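Estholm Cloths – Frequently Asked Questions
Home / Help / Cloth care and ordering
Page updated 29 May 2018

These are the questions that come in most often about our microfiber cloths, how to use them and how to wash them. If yours is missing, the address is at the bottom of the page.

ABOUT THE CLOTHS

What is the difference between the Prunley and the Ra?
The Prunley is the general-purpose cloth. It has a short, soft pile and is meant for dusting, counters, shelves and bathroom surfaces. The Ra is thinner and has a flat weave with almost no pile. Use it for windows, mirrors, picture glass and screens. You can dust with a Ra, but it holds less and you will need to shake it out sooner.

Is there a larger size?
Yes. Both cloths come in standard and large. The large Prunley is the one to get for tabletops, car panels and drying big pans. Folded in quarters it fits in the hand and gives you 8 faces to work with, counting both sides.

Why are the edges zigzag and not hemmed?
We cut them with a pinking blade. A sewn hem is stiffer than the cloth and can leave fine lines on glossy furniture. The zigzag cut slows down fraying and keeps the edge as soft as the middle. A few loose fibers at the points during the first two washes are normal. If you see a long thread, trim it with scissors and don't pull it.

Does the color mean anything?
Only if you want it to. Many customers keep one color for the kitchen and another for the bathroom so the two never get mixed up. The fabric is the same in every color.
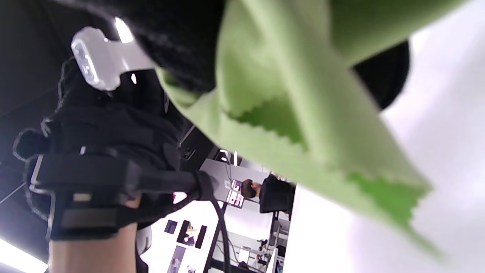

USING THE CLOTH

Should I use it damp or dry?
Dry for dust. Damp for grease, fingerprints and dried spills. To dampen it, run it under the tap and wring it out as hard as you can. A dripping cloth pushes dirt around and leaves streaks.

How should I fold it?
In half, then in half again. Wipe with one face until it looks gray, then turn to the next. Once all the faces are used, open it up, rinse and start over. Bunching the cloth into a ball works for scrubbing a spot, but you lose most of the surface.

Do I need a cleaning spray?
For everyday dusting, no. For a greasy stove hood or a soap film, a few drops of dish soap in warm water is enough. Spray the cloth and not the surface if you are cleaning near outlets or electronics.

Can I use it on wood?
On sealed or varnished wood, yes, dry or barely damp. On waxed or oiled wood use it dry only. On bare wood we don't recommend it – the pile catches on the grain.

Can I use it on a TV or computer screen?
Use a clean Ra, with the screen turned off. Wipe in one direction with light pressure. Don't use a cloth that has been on the kitchen counters, even if it has been washed.

WASHING AND STORING

How do I wash it?
Machine wash warm with a small amount of liquid detergent. Wash it with other microfiber or on its own. Cotton towels shed lint, and the lint stays in the pile.

What should I keep away from it?
Fabric softener, dryer sheets and bleach. Softener coats the fibers and the cloth stops picking things up. If this has already happened, wash it twice with detergent only and it will usually recover.

Can it go in the dryer?
On low, yes. Hanging it up is just as good. Do not iron it.

How long does it last?
We rate both cloths for 200 washes. After that, move it to the garage or use it for shoes.

My dark cloth colored the wash water. Is that a fault?
No. The darker colors can release a little dye the first time. Wash them separately once before use.

ORDERING

Where do you ship from?
From our warehouse in Mirnovley. Orders are packed the next working day.

What does shipping cost?
It is shown at checkout before you pay. Orders of $79 or more ship free.

Do you sell in bulk?
Yes, to hotels, schools and cleaning companies. The largest single order we can fill from stock is 3,000 cloths. Anything over that is made to order, so please write first and ask about timing. Bulk prices were last changed in January.

Can I return a cloth I have used?
If it has a fault, yes, used or not. If you simply chose the wrong size, we can exchange it as long as it hasn't been washed.

Who do I write to?
Byung-chul Byun answers customer mail. Use the contact form and include your order number if you have one.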